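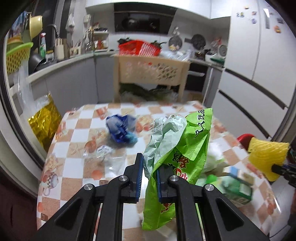 Home Management 1
Handout 6: Clearing the table after shopping and unpacking
Teacher: Yaowalak Wattanapong
Practice room assistant: Colton MacLeod

1. What we study in this unit

In the last handout we discussed how food enters the kitchen. Now we look at what remains after it: bags, wrappers, nets, boxes and caps. In many homes these things stay on the dining table until somebody needs the table for eating. The work of removing them is small, but it is done very often, and for this reason it is worth to learn a good order.

We use three words in a fixed meaning.

Packaging: everything that was around the food and is now empty.
Keepers: packaging which the household will use again.
Stock: food which is still in its bag and waits for its place.

Please do not mix packaging and stock. A thin bag with some dried food at the bottom looks very much like an empty one when it is crumpled. Feel the bag with your fingers before you throw it.

2. The order of work

Step 1. Stock goes first. Leafy vegetables are often put on the floor or under a chair when the table is full. They are easy to forget there, so look under the furniture also. A basket on the counter is a good place for them until washing.

Step 2. Take the big soft pieces. Plastic bags cover the smaller things, and after you lift them you can see what is really on the table. Press the air out with your palm. Put several small bags inside one large bag.

Step 3. Take the small pieces: bottle caps, labels, small clear wrappers. On a tablecloth with a busy pattern, such as checks and fruits, a transparent wrapper almost disappears. Move your hand flat over the cloth from the wall side to your own side.

Step 4. Open the cardboard boxes and make them flat. Look inside one more time.

Step 5. Shake and wipe the tablecloth. If it is fabric, shake it outdoors or over the sink.

3. Sorting

Foam net sleeves from fruit. These are light and take much space. They are useful between plates or around glass jars when you store them. Keep a few and dispose of the others.

Foil bags. Many foil bags are made from more than one material, and most towns do not accept them with plastic. Check the local list.

Printed food bags. Before disposal, read the date and the cooking instructions if some of the food remains. Cut out this part and put it in the new container together with the food.

Clean plastic bags. Fold them, one size in one place.

Clear sheets and film. Dispose, unless they are large and clean.

4. Note from the March group

Mio Sugawara and Esmaeil Taheri compared two ways of working. Mio sorted every item at the moment of picking it up. Esmaeil first collected all packaging in one bin and sorted it later at the counter. Esmaeil's table was free earlier, but Mio finished the whole task earlier. In the discussion, Sachiko Hayashi remarked that the choice depends on when the family wants to eat. I agree with her.

5. Homework

Clear one table at home by the order in section 2. Write down which items you could not place in any group, and where you finally put them. One page is enough, maximum 70 lines if you write by hand. Bring it on 14th December.

For those who want to read more: the chapter "Surfaces" in the Brollis reader, the first 10 pages. The copy is in the practice room, on the shelf beside the aprons. Please return it the same day.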